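Skaltier Tidy: toys, table and bin

README for the tabletop tidying set, August revision

Summary

Skaltier Tidy is a small collection of tidying sessions at one table. In each session, toys are laid out on the tabletop, picked up and put into a white storage bin. The set contains 204 sessions. It was put together by Areti Spanos and Apostolos Christodoulou at Skultance as a companion to the Holent shelf sessions, and it uses the same naming and the same session sheet. This document covers the objects, the table, the rules for laying out and clearing, and the known problems with the notes. File structure is described in LAYOUT.txt.

What is in the release

- sessions/ — one folder per session, numbered in order of recording
- sheets/ — the session sheets, typed up from paper
- objects.csv — one row per toy, with name, main colour and group
- layouts.csv — starting position of each toy, by table zone
- CHANGES.txt — corrections since the first release

There are 703 rows in layouts.csv. Sessions use different numbers of toys, so the row count does not divide evenly by the session count.

The table

All sessions use the same light wooden table on grey carpet. It is held at the front corners with grey tape, and the tape stays down between sessions. If a piece lifts it is replaced before the next layout, and the replacement is noted on the sheet. Tape is not counted as an object and has no row in objects.csv.

For layouts, the tabletop is divided into four zones: front left, front right, back left and back right. Left and right are always given from the side where the person tidying stands. The zones are not drawn on the wood. A toy lying across a boundary is assigned to the zone that holds the larger part of it, and where that is too close to call the sheet says "mid".

The bin

The bin is white plastic, rectangular with rounded corners and open at the top, with a slot handle in the end wall. Its normal position is near the back edge of the table. It starts every session with nothing in it. It may be a little left or right of centre, and the sheet records which.

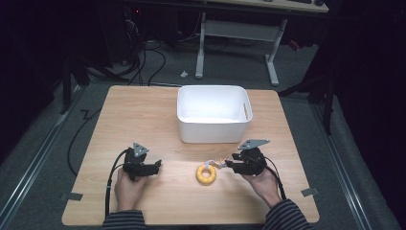 Moving the bin during a session is permitted if it is in the way of a toy. The person tidying should put it back near its starting position afterwards, but this was not enforced in the early sessions. Filter on bin_moved in the session sheets if a fixed bin is required. Tipping the bin is not permitted. If it falls over, the session ends there and is marked "stopped".

The toys

Toys are sorted into groups by shape, as this has more effect on the tidying than colour does.

- Rings: anything with a hole through the middle, including the yellow speckled donut
- Twists: long or wound pieces, usually in several colours
- Blocks: flat-sided pieces that stay where they are put
- Soft: fabric or stuffed pieces that change shape when lifted

A ring and a twist that are attached to each other are entered as a pair. They get one row in layouts.csv, with both names joined by a plus sign. The first release gave them two rows, which made the layouts look fuller than they were. The correction is listed in CHANGES.txt.

Colour names are plain: yellow, pink, blue, white, and so on. A toy with three or more colours has "multi" as its main colour and the full list in the notes column. Speckled surfaces are entered under the base colour.

Laying out

1. Clear all toys from the table and check the bin.
2. Wipe the tabletop with a dry cloth. Lift out crumbs and lint.
3. Draw a layout card. Place each toy in the zone given on the card, lying flat unless the card says "upright".
4. Leave a hand's width between toys where the card says "spread". For "close", toys may touch but not overlap.
5. Write the session number and bin position on the sheet.

Tidying

1. Start with whichever toy is convenient. The order is free, and is written down afterwards.
2. Put the toy into the bin. Dropping from just above the rim is fine — throwing is not.
3. A toy that lands outside the bin but on the table may be picked up again. Enter this as a retry.
4. A toy that reaches the carpet stays there until the session is over. Enter it as "floor".
5. Stop when there are no toys left on the tabletop.

Pairs go into the bin together. If a pair comes apart partway, each piece is put away separately and the sheet gets "split" in the notes column.

Surface marks

The tabletop has wavy grain with light and darker bands, and it reflects the room lighting towards the centre. Small marks on the wood are left alone unless they come off with the cloth. They are not toys and have no row in any file. Anyone labelling small objects against the grain should check for them first. The Chuang labels, which were made separately, treated one such mark as an object in 17 sessions, and those entries have been removed from the current release. 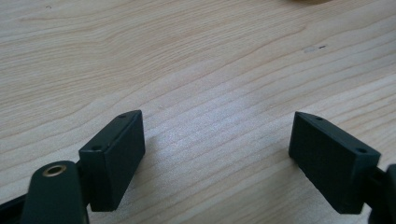 Session sheets

Each sheet has the session number, layout card, bin position, order of tidying, retries and free notes. Spelling in the notes has been left as written. "Doughnut" and "donut" both appear and refer to the same toy. "Tub" and "box" in the early sheets both mean the bin.

Times on the sheets are start times only and come from a wall clock. They should not be used to work out how long a session took.

Known problems

- Some early sheets give left and right from the back of the table. Those we could confirm are corrected. The others have side_check set to "no".
- Layout cards were reshuffled partway through, so some cards come up far more often than others.
- Soft toys are under-represented.
- The retry column is blank, not zero, for sessions where it was not filled in.
- One table and one bin were used throughout. Results should not be assumed to carry over to a darker surface or a container with a lid.

Corrections

Send corrections with the session number and the column name. Areti Spanos looks after objects.csv and layouts.csv, and Apostolos Christodoulou looks after the sheets. Changes to group names will wait for the next revision, as the Holent files depend on them.

Contact Skultance | © Skultance, Skaltier project | Back to top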